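3. Materials and Arrangement of the Fruit Storage Task

3.1 Purpose of the tabletop layout

The study concerns how household fruit is put away when an open container and an upright rack stand side by side on one work surface. Earlier work by our group at Flisum dealt with closed cupboards and drawers, where the choice of location is largely settled by the door that happens to be open. An open layout leaves the choice visible and makes the position of each item easier to record. The layout described in this section was used for all sorting sessions reported in Section 4, and the same furniture was kept throughout.

The work surface is a white table placed against a white wall. A light, plain background was preferred by both coders during the trial stage in February, when a patterned tablecloth had made the outline of smaller items hard to trace. No cloth was used after that stage. Marks on the tabletop were left as they were, and they were not used as position references.

Two storage locations are defined. The first, called the rack, is a black wire mesh unit with an open front and a wooden base board. The second, called the basket, is a yellow plastic basket with perforated sides and a wavy rim. The rack stands at the back of the table and the basket directly in front of it. Figure 1 gives the arrangement with one item in the basket.
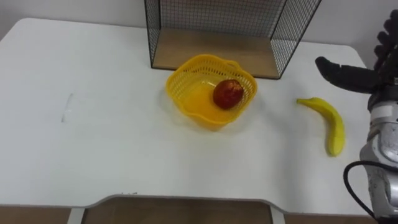
Figure 1. Rack and basket on the work surface, with a single red fruit in the basket.

3.2 Storage locations

The rack and the basket differ in three respects that matter for coding. The rack is entered from the front, while the basket is entered from above. The floor of the rack is a flat board on which round items can roll, while the sides of the basket hold them in. Finally, the mesh of the rack lets the wall show through, so that an item placed inside it is seen against a grid. Jui-lin Yang, who coded the first set of sessions, recommended that an item in the rack be recorded by the point where it touches the board and that the grid be ignored. This rule was adopted.

The distance between basket and rack was kept small. In the trial stage, a wider gap produced a third, unplanned location: items were set down between the two and left there. Moving the basket back until its rim was close to the base board removed most of these cases. The remaining ones are coded as "surface" and are treated separately in Section 4.3.

The basket was placed slightly left of center. This leaves free table area to the right of it, which serves as the starting area for items that have not yet been sorted. Items are presented there one at a time. The starting area has no printed border – its left limit is the basket rim and its rear limit is the front of the rack.

3.3 Items

Items were drawn from the Talebi list of common kitchen produce, from which we kept only fruit that is usually stored unwrapped. The resulting set contains round and elongated types. Round fruit settles against the side of the basket and tends to stay where it comes to rest. Elongated fruit is less regular. A banana may lie across the rim, stand partly upright against the side, or lie flat on the bottom if the basket holds little else. For this reason the orientation of elongated items is coded in addition to their location.

The color of the items was not controlled. Red and yellow fruit both stand out clearly from the white surface, but yellow fruit is close in color to the basket itself. Coders were asked to pause on each yellow item and confirm its outline before assigning a location. Figure 2 shows a banana in the starting area, to the right of the basket, with a red fruit already in the basket. 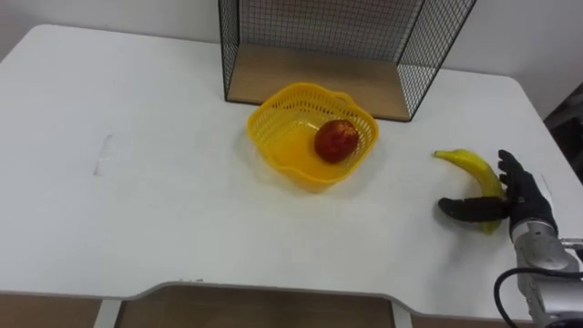
Page last modified: November 18, 2022

3.4 Coding procedure

A session is divided into placements. A placement begins when an item in the starting area is first touched and ends when it is released. For each placement the coder enters the item type, the final location (rack, basket or surface) and, for elongated items, the orientation. Contact with items already stored is entered as a separate event, even when those items do not change position.

A total of 551 placements were coded. Of these, 300 were coded independently by Yang and by Behrouz Yazdani to check agreement, and 8 were set aside when the two coders could not settle on a location. All of the excluded placements involved bananas resting on the basket rim with one end over the base board of the rack. We considered adding a fourth category for such cases – the Wukico scheme has one – but the number was too small to support a separate analysis.

Coding was carried out in Stevham, using the standard event sheet with two added columns for orientation and contact. The event sheet and the full item list are given in Appendix B.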